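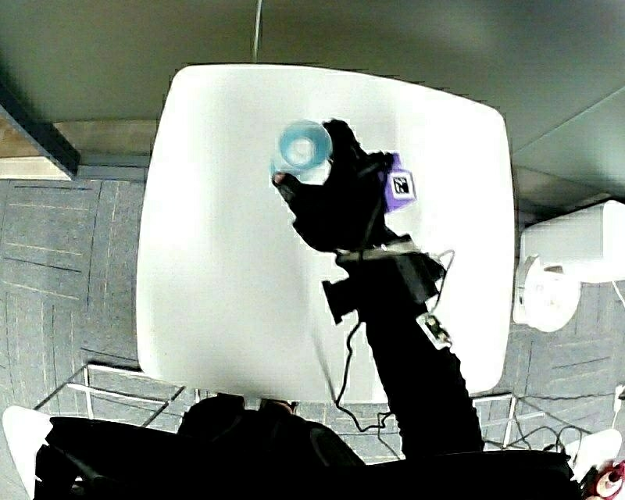
Rahman Works, Zastbridge – Handling & Controls Team – Lunchtime Fiction

The Better Hand

Adelino Salgado had been told that the choice between the two controllers would be made on evidence, and so he knew it had been made already.

The first candidate was the Ullier, a joystick box that had cost the department 3,000 dollars and arrived in a case with a foam cutout for a second case. The other was the glove. It had a purple housing on the back of the hand with a black-and-white marker on it, and a box of electronics strapped to the forearm that made a person feel like a minor character in a submarine movie. You put it on, you picked up a cup, and in theory the arm in the next bay learned what picking up a cup was.

"It's a cup," said Benoît Boyer, who had bought the Ullier and loved it the way some men love a boat. "I can pick up a cup with the joystick."

"How long does it take you?"

"That depends on the cup."

The protocol called for 500 lifts with each controller, followed by a report to Drirbridge, who owned the building, the budget and, when they remembered, the arm. Adelino did the glove because it fit him. He sat at the white table with his knees under the edge, took hold of a clear plastic cup, raised it, thought about nothing, and put it back down. By lift 18 he had forgotten how he normally did it.

He had drunk from cups since infancy with what he considered a good record. Now his thumb had opinions. Did it come across the near side or go underneath? Had it always? He tried to lift the way a relaxed man would and knocked the cup onto the carpet.

"Log that," said Benoît.

"It's a dropped cup."

"It's data."

They logged it. In the next bay the arm watched, or did what it did in place of watching, which was to sit with one green light on. When they ran the glove model that afternoon it came down over the cup, hesitated, drew back, came down again at a slightly worse angle, and hesitated there too. Adelino had never seen his own personality from the outside before. He thought it needed a haircut.

The Ullier model had no such trouble. It went straight to the cup and crushed it.

"Decisive," said Benoît.

"You crushed it."

"I crushed it on the first attempt. Yours was still introducing itself."

Around four o'clock they agreed to try both models on something harder, and went looking for a background the cameras would dislike.
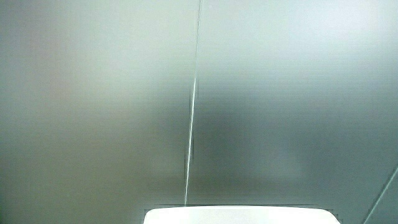 Brushed steel was Benoît's idea. The cameras hated brushed steel. Every light in the room lay down on it and stretched, and the depth readings came back as if from a lake. He expected the glove to panic, being his colleague in miniature, and he had brought a coffee to enjoy it with.

The Ullier model went first. It reached confidently for a patch of glare 3 inches from anything you could hold, closed on it, lifted it with great care, and set it down. It reported success.

Then the glove model took its turn. It started forward and stopped. It went back a little. It seemed to consider whether this was really a good time. Adelino found he was holding his breath and also, for some reason, his own left wrist. The arm moved over, dithered, lowered itself, and closed its fingers on the cup as gingerly as a man picking up a phone he suspects is his mother.

The cup came up. Neither of them spoke. The arm held it there, plainly with no idea what came next.

"Well, put it down," said Adelino.

It didn't. He checked the logs and found the reason at lift 212, where he had stopped halfway to argue with Benoît about lunch, holding the cup in the air for most of a minute. He had done it again at 340, about parking.

Benoît wrote the report. He gave the Ullier full marks for speed and confidence, and under the glove he put "promising, but distracted." Drirbridge replied within the hour to say that they would be keeping both, and could someone please explain the line item for cups.

Adelino took the glove off and went to the kitchen for some water. He stood at the sink a good while, looking at the glass, deciding where to put his thumb.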